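4.2 The open day at Prinness

The second part of the study took place during the open day at the Prinness site, on a Monday in January. The Dovis group had agreed to run its table-top demonstration for visitors from mid-morning until four o'clock, and we were given permission to observe and to hand out a short questionnaire at the exit. Unlike the workshop sessions described in Section 4.1, the open day was not arranged for research purposes. Visitors came and went as they liked, and the staff at the table decided for themselves what to show and how long to spend on it.

The demonstration was built on the Disix hand-held gripper. An operator holds one gripper in each hand and carries out an ordinary household task, while a camera on each tool records the movement. The recordings are later used to train a pair of robot arms on the same task. No arms were shown on the day. This was a decision taken by the Dovis group some weeks earlier, mainly for reasons of floor space and insurance, and it shaped much of what visitors said to us afterwards. Several had read the word "robot" on the entrance poster and had expected to see something move by itself.

Each demonstration followed the same outline. A member of staff gave a spoken introduction lasting 2 or 3 minutes, performed one task with the grippers, and then invited a visitor to try. The tasks were taken from the Phí list, which was drawn up for an earlier project and covers the handling of soft and thin materials as well as rigid ones. Staff told us they preferred the soft items for public events - a cup or a block is picked up too easily, and people lose interest.

We collected 134 completed questionnaires. Children under twelve were not asked to fill one in, although many of them tried the grippers, and a good number of adults left by the side door without passing our desk. The sample is therefore likely to lean towards visitors who stayed until the end and had something to say. We return to this point in Section 6.

The most common remark in the free-text field concerned the sense of touch. Visitors wrote that they could not tell how hard they were squeezing, or that they had to look at the tips the whole time. One wrote that it was "like doing the washing-up in ski gloves". A smaller group mentioned the weight of the tool, and a few asked why the operator did not simply use bare hands and a glove with sensors. Staff had a ready answer to the last question, to do with matching the shape of the robot's own fingers, but by their own account they did not always have time to give it.

Plastic bags drew the longest discussions at the table. Thin film folds in ways that are hard to predict, it shines under strong light, and the operator has to decide which part of it to take hold of. Figure 3 gives the view from one of the two grippers during work on a bag, with the other gripper and part of the operator's hand at the left. 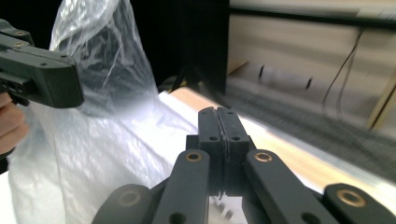 Visitors who tried a bag themselves tended to start with one hand only. They brought in the second gripper after the first attempt, usually at the suggestion of the staff member, and then had trouble keeping both tools in mind at once. Our notes record the same pattern for adults and for older children. Those who had watched another visitor beforehand were quicker to use both hands, which agrees with what we saw in the workshop sessions.

The staff were also asked for their views at the end of the day. They thought the introduction had been too long for families and too short for the engineering students, who stayed to ask about calibration and frame rates. They would have liked a screen beside the table showing the camera view as it was recorded - the one they had brought could not be connected in time. A revised version of the demonstration, with the screen in place, was used for the visit described in the next section.

Figure 3. View from the camera on one hand-held gripper, with a translucent plastic bag on the table.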